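Plornis Home Health
Nebulisers and breathing gear > Compressor nebulisers > Jerska

Jerska Compressor Nebuliser

$200 with the kit, in stock
Spare mask and cup pack $74

OK, the Jerska. I've been selling these since before I had a proper shopfront, and it's still the nebuliser I put in people's hands when they come in with a letter from the doctor and a slightly panicked look. It's a plain little box with a motor in it. You plug it in, you push the tubing on, you put the medicine in the cup, and it makes mist. There's one switch. I love that there's one switch! Some of the newer ones want to pair with your phone before they'll do anything and at two in the morning with a wheezy kid I don't want to be hunting for a password.

I should say up front that I'm a shopkeeper with an asthmatic son, and that's as far as my qualifications go. Whether you need a nebuliser at all is for your doctor or your respiratory nurse. Lots of people do just as well with a puffer and a spacer, and we've got spacers on the other page for a fraction of the money. If you ring me and tell me you've got no script and no plan but you'd like a nebuliser just in case, I'm going to send you off to have a chat with your GP first. Sorry in advance. And if someone's struggling to breathe right now, get off my website and ring the ambulance.

What you get

The compressor itself with the power lead attached. A length of clear tubing. One medicine cup, one mouthpiece, one adult mask, one child mask, a handful of spare filters and the booklet. The booklet is fine, it's been translated from something and it says "do not nebulise the soup", which I've never been able to get a straight answer on. There's no carry bag. People ask for one a lot, and I used to stock a zip-up thing that fitted it, but the zips kept going and I got sick of refunding them.

Noise

It's loud. I'm not going to pretend otherwise. It sounds like an old fridge having a bad day, and if you sit it straight on a timber floor it'll hum right through the house. A folded towel underneath takes a lot of the edge off - just don't wrap the towel around it, because there are air vents down both sides and it needs to breathe too. My son used to hide behind the couch when I turned it on. What worked for us was letting him flick the switch himself, and then the telly up loud enough to hear over it. By the end of the first winter he was falling asleep in the mask.

If noise is a dealbreaker, have a look at the Nolis, which I get to further down.

How long does a treatment take?

Depends on what's in the cup and how much of it. Most of my customers tell me they're done inside 20 minutes, and a lot of kids' doses are quicker than that. You'll hear it start to splutter when the cup's getting low. Give the cup a tap on the side, let the last bit go through, and stop when it's just spitting at you. There'll always be a little puddle left in the bottom, they all do that.

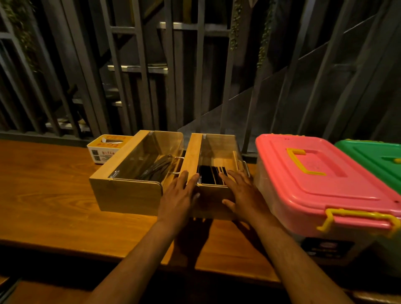

Paavo Tikkanen: Bought mine two winters back and the mist has gone really thin this month, takes forever to get through one dose. Motor sounds the same as always. Is it dying or is it something I can fix at the kitchen table? I did change the filter.

Thanks Paavo, good question and I get it most weeks in the cold months. If the motor sounds healthy and the filter's clean then nine times out of ten it's the cup. The jet in the middle of the cup is a tiny, tiny hole and the medicine dries in it. Pull the cup apart, soak it in warm water with a bit of dish soap, rinse it well, shake it out and let it dry completely. Please don't poke a pin up the hole! I know it's tempting. A pin makes the hole bigger and then you get fat droplets that land in your mouth and never get down to your lungs. If a good soak doesn't fix it, the cup has had its day and you want a new one. Check the tubing as well while you're at it, sometimes it splits right where it pushes on and you won't see it unless you bend it.

Cleaning

Everybody's favourite bit. After each go, rinse the cup and the mask or mouthpiece under warm water, shake off what you can and leave them to air dry somewhere clean. Once a day, if you're using it daily, do the dish soap wash. The disinfecting routine is in the booklet and your nurse may want it done differently, especially for cystic fibrosis or anyone whose immune system is down from treatment, so go with what they tell you over what I tell you.

Don't wash the tubing. If it gets fog inside it, run the motor with just the tubing on for a few minutes until it clears. Don't put the compressor anywhere near the sink. I had one come back that had been through a dishwasher. The whole thing, lead and all. He was very nice about it.

Filters get changed when they go grey. If you've got a wood heater or a smoker in the house that'll be sooner. They're a little round felt plug behind the cap on the front, and you can get them out with a fingernail.

Masks or mouthpiece?

Mouthpiece if you can manage it, that's what I hear from the nurses over and over, as more of the stuff gets where it's going. Masks are for little ones and for anyone too tired or too muddled to keep their lips closed around something. The mask has to sit snug on the face. Holding it a few centimetres off a crying toddler's nose and hoping (I did this for months, I was exhausted) doesn't do a whole lot. Cuddle them in sideways, sing something, get it on properly for as long as they'll let you.

Do rinse out your mouth afterwards if there's a steroid in the mix, and wipe the face if you've used a mask.

The motor

The makers rate it for 4000 hours of running. I can't say I've sat there with a stopwatch, but I've got customers who've had theirs longer than they've had their car. It does get warm if you run it back to back, so if you've got two kids on the same machine, give it a rest in between and give each kid their own cup and mask, please. Sharing the motor is OK. Sharing the bits that touch your face isn't.

We do a two-year warranty through the shop. You bring it back or post it back, I have a look, and if it's the motor I swap it over. I don't need the box but I do need the receipt, or at least the name you bought it under so I can look it up.

The Nolis, for comparison

Smaller, quiet, runs on a battery, goes in a handbag. It's a mesh nebuliser, so there's no compressor and no tubing. Lovely thing for travelling. It also costs a fair bit more, and the mesh is fussy - if you don't rinse it straight away it clogs, and a new mesh isn't cheap. Some medicines aren't suited to a mesh either, so ask your pharmacist before you fall in love with it. If you're only going to own one and it mostly lives at home, I'd still say Jerska. If you camp, or fly, or do treatments at work, then Nolis. A few families have both and I'm very happy to take their money.
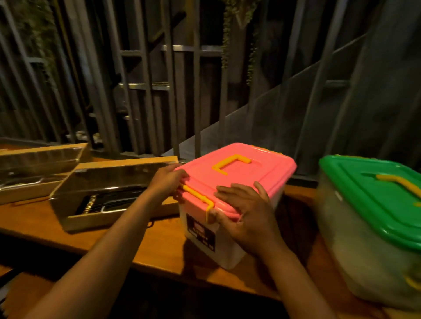

Mansilla, 3/5/15

Stock update! The new lot of Jerskas has landed and back orders are going out in the order they came in. I'm sorry for the wait, I know some of you have been on loaners since January. If you've got one of my loaners, hang on to it until yours turns up and then use the same satchel to send the old one back. Keep the mask and the cup, or bin them, I can't reuse them anyway.

One change with this batch. The cup has a slightly different twist on it, a quarter turn instead of the old push-and-click. Old cups still fit the new tubing and new cups still fit the old machine, I've tried it every which way on the bench. The old lid won't fit the new cup though, so don't mix those.

The spares pack is the same $74 it was last year. It's got both masks, a mouthpiece, the cup, tubing and filters. If you only want a cup, ring me and I'll sell you a cup, it's just not set up on the website and I haven't worked out how to do it without breaking the freight calculator again.

Kauko Heinonen asked if he could pick up instead of paying postage. Yes, any time the door's open. Give me a ring first in case I'm out on deliveries.

Rebates

Some health funds will give you part of the price back and some won't, and it changes by what level of cover you're on. They nearly always want a letter from your doctor, dated before you bought the machine, so get that first. I'll write you an itemised invoice with the model on it if you ask at the time. Doing it six months later is a pain for both of us but I'll still do it.

Returns

Unopened, no worries, send it back. Once the mask bag's been opened I can't take back the face bits, for obvious reasons, but I can still talk to you about the machine. Faulty is faulty, opened or not.

Goes with: Jerska spares pack, Jerska filters, spacers (child and adult), peak flow meters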